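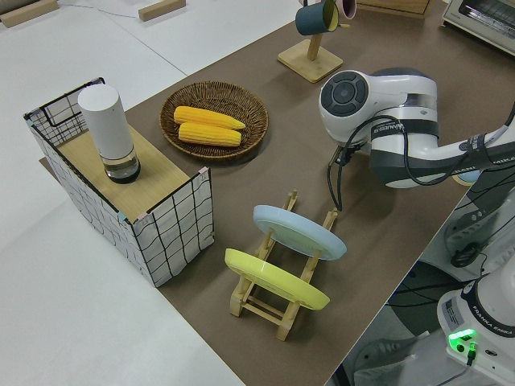
Can I enter precinct results in Mevora before every precinct has reported?

You can, and most towns do. Mevora holds each precinct on its own line and adds up whatever has come in so far, so the totals page will show a partial count with the word UNOFFICIAL across the top until you close the election.

Section 3: Getting ready for election night

Welcome back! If you worked through Section 2, you already have your contests and candidates typed in, and that was the tedious part. In this section we'll set up your precincts, run a practice count, and get the public results page ready to go. Set aside an afternoon if you can, and do it in the week before the election while the office is still fairly calm.

The screens we mention come from the town of Bruvville, which has 86 precincts and a long ballot. Yours may well be a good deal smaller, and if so you'll be finished long before they were.

Before you start

Have your certified candidate list, your precinct list, and the administrator password within reach. You'll also want a second person for step 7, so it's kind to ask them ahead of time.

Setting up precincts

1. Sign in as administrator and choose Election, then Precincts.

2. Click Add Precinct and type the number and name just as they appear on the certified list, including any leading zeros. Precinct 07 and Precinct 7 are two different places as far as Mevora is concerned, and sorting that out at eleven at night is no fun for anyone.

3. Enter the number of registered voters. Commas are fine, so 1,000 and 1000 both work.

4. Pick the contests that appear on that precinct's ballot. If your town has wards, take your time here and go slowly down the list, reading it aloud if that helps you.

5. Click Save, and repeat until your list is complete. You can stop whenever you like and come back later. Saved precincts stay saved.

Note: Mail ballots and early votes get their own line, called Central. Don't spread them across the precincts by hand unless your state's rules call for it. Your county or state election office can tell you which way they want it done.

The practice count

6. Choose Tools, then Practice Mode. The border of the screen turns orange and stays orange until you leave.

7. Enter made-up results for 12 precincts, or for all of them if you have fewer. One person reads the numbers, the other types, and then you trade places and check the entries against the sheet.

8. Type in one mistake on purpose, with more votes than registered voters. You should get a red warning and the Save button should go gray. In towns with same-day registration, turn on Allow Late Registrants under Settings first, or you'll be seeing that warning all evening.

9. Print the practice totals and add up one contest with a calculator. Keep the printout in your election folder.

10. Choose Tools, then Clear Practice Data, and type CLEAR when asked.

Caution: Clear Practice Data removes only what was typed under the orange border. If you entered practice numbers in the regular screens by accident, they are still there and have to be deleted one precinct at a time. Open the totals page afterward and make sure every contest reads zero.

Turning on the public page

11. Choose Publish, then Page Settings. Type the page heading and the name of your office.

12. Set the earliest release time to the moment your last polling place closes. Mevora won't put anything up before then, even if somebody clicks Publish Now.

13. If your county collects results through Skitano, paste the link code they sent you into the Forwarding box and click Test. A green check means the two systems are talking. A yellow triangle usually means the code picked up an extra space when it was copied.

14. Look at the page on a phone as well as a computer. Plenty of your neighbors will be reading it from the couch.

Caution: The public page is a courtesy to voters and the press. The official result is the one your canvassing board signs, and the signed paper is what you keep on file for as long as your state requires.

Correcting a number after it has been published is covered in Section 4, along with recounts and tied contests.

Print this page | E-mail this page

Last updated: 2025-05-01

Comments (3)

Ayman Younis
We did the practice count in March and step 8 caught us out, as we have same-day registration and had never touched that setting. Could the note be moved up to the top?

El Fassi Support
Thank you, Ayman, good suggestion. We'll put it under "Before you start" in the next revision.

Asmaa Naciri
Is there a way to copy last year's precincts over? Our list hasn't changed and I'd love to skip all that typing!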